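Teltdale Community Hall -- pre-opening safety walkround
December, started 7.15 am
Done by: Kirsten Skov. Second pair of eyes: Ingvar Lund (left at 8)
Copy to: Thirumalai Kartha

Mark OK / ACTION / N/A and add comments. Anything marked ACTION needs a name next to it.

1. Front doors and ramp
OK. Both leaves open fully. Ramp gritted. Mat curling at one corner, taped it down for now.

2. Fire exits
Main hall left -- OK
Main hall right -- OK
Kitchen passage -- ACTION. Stack of chairs across the door AGAIN. Moved them. Needs a sign at eye level, the old one is behind the coat rail. Ingvar.

3. Extinguishers
All tags in date. Kitchen blanket box has a cracked lid, still pulls free. ACTION, new box. Kirsten.

4. Emergency lighting
Test switch pressed, all came on except the one over the back stairs. Same as last time. Electrician quoted 400 for that and the porch fitting together, Thirumalai to say yes or no please.

5. Alarm panel
OK. No faults showing. Log book not filled in since the Wirkness lunch, whoever had the keys please do it.

6. Heating and boiler cupboard
Meter reading 2,547. Cupboard was being used for paint tins. Taken out to the shed. Do not put them back.
Carbon monoxide alarm -- beeped on test, OK.

7. Kitchen
Fridge temp OK. Urn lead getting warm at the plug end, taken out of use and labeled. Use the two kettles untill there is a new one. ACTION, Valdemar Ragnarsson has a spare at home, will bring it.
Knife drawer lock -- OK.

8. Toilets
Hot tap in the accessible one runs far too hot. ACTION, mixer valve wants adjusting. Notice put up. Red cord reaches the floor, OK.

9. Stage and steps
Handrail loose at the bottom bracket. Tightened, check again next month. White edging worn off the second step. ACTION, Ingvar, has the tape.

10. Electrical items
Stickers checked on everything plugged in. Extension reel from the Beton sale has no sticker at all -- taken away. Must be fully unwound when used, had to say this to two groups already.

11. First aid box
Plasters low, burns gel out of date. ACTION, Kendra Caron to restock.
Accident book in drawer, OK.

12. Outside
Gutter dripping over the bin store, ice risk. Grit bin half full. Lamp post 806 out on the lane side, reported to the council.

13. Small items, mics and stands
Handheld mic and round-based stand OK. Toy mics OK, keep them along the back with the other one, not on the floor where poeple walk.

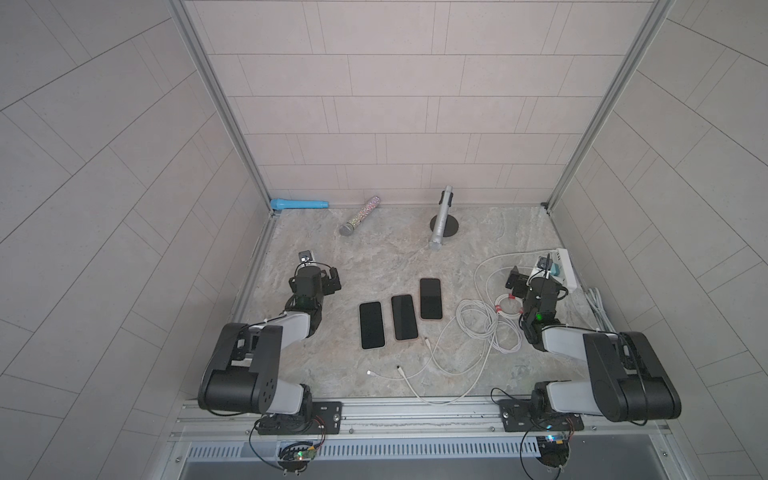
Next check same time in the morning, before the playgroup gets in. Spare keys are with Kendra. Item 4 is the urgent one, then the tap.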